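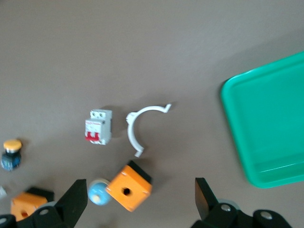

Greenhouse heater keeps tripping the breaker overnight
Status: Resolved
Opened by: Celina Wróbel
Product: Brenham fan heater with Mathur thermostat

Hello everyone, and thank you in advance for your patience, I know I tend to go on a bit. I have a small greenhouse at the bottom of the garden with my lemon trees in it (and a few geraniums that my sister swears she'll collect one day), and I heat it with a Brenham fan heater on its own circuit. It ran all last winter without a hiccup. Now that the nights are cold again, I come down in the morning and find the breaker tripped and the lemons shivering.

Things I've tried so far:

Reset the breaker in the morning. It holds all day, with the heater running and without it.

Swapped the Mathur thermostat for the old dial one from the shed. Still tripped on Sunday night, so the thermostat went back on.

Unplugged the little circulation fan and the grow light. Same again.

Ran the heater in the garage for a whole evening on a different circuit. It behaved like a lamb, which was almost annoying!

The cable down to the greenhouse is buried, 15 yards of it, and comes up through a short length of pipe by the door. I haven't touched that part and I'd rather leave it to my electrician, but I would love to know what to ask her to look at. I'd also love to know if I should just be buying a new heater and getting on with my life. 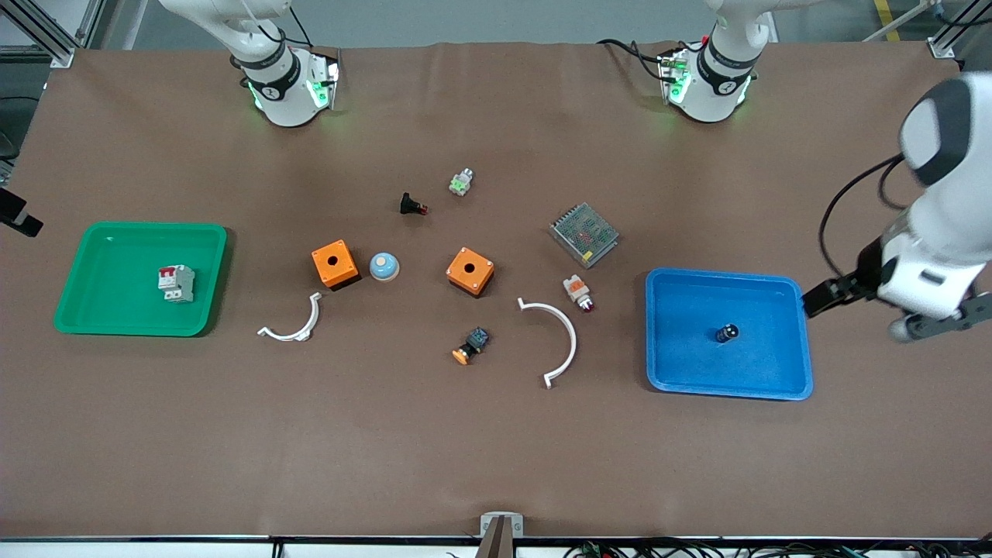 Geert Vanhove replied:
Hi Celina, please hold off on the new heater. If it ran happily in the garage all evening, I'd look hard at anything out there that gets damp when the temperature drops. Does the breaker have a ground fault test button on it? Those trip on a tiny leak of current, and a bit of condensation in an outlet box will do it. Was it tripped on the mornings after dry nights too? And good call on leaving the cable to your electrician. I'd keep that circuit off until she has been.

Celina Wróbel replied:
Oh, that's a good question, and I had to go and look at my garden diary. It does have the test button, yes. Every bad morning has "windows streaming" written next to it, and the 2 dry, breezy nights we had were fine. I've turned the circuit off and borrowed a paraffin heater from next door, and the electrician can come this week.

Celina Wróbel replied:
She's been! The outlet by the door had a cracked gasket on its cover, and there was green crust on the terminals inside. She fitted a new outlet in a proper weatherproof box, sealed the top of the pipe and tested the buried cable, which passed. We've had 3 nights with the windows streaming and not one trip. One lemon tree has dropped most of its leaves, but I've scratched the bark and it's green underneath, so I'm hopeful. Thank you so much, Geert. Happy for this to be closed.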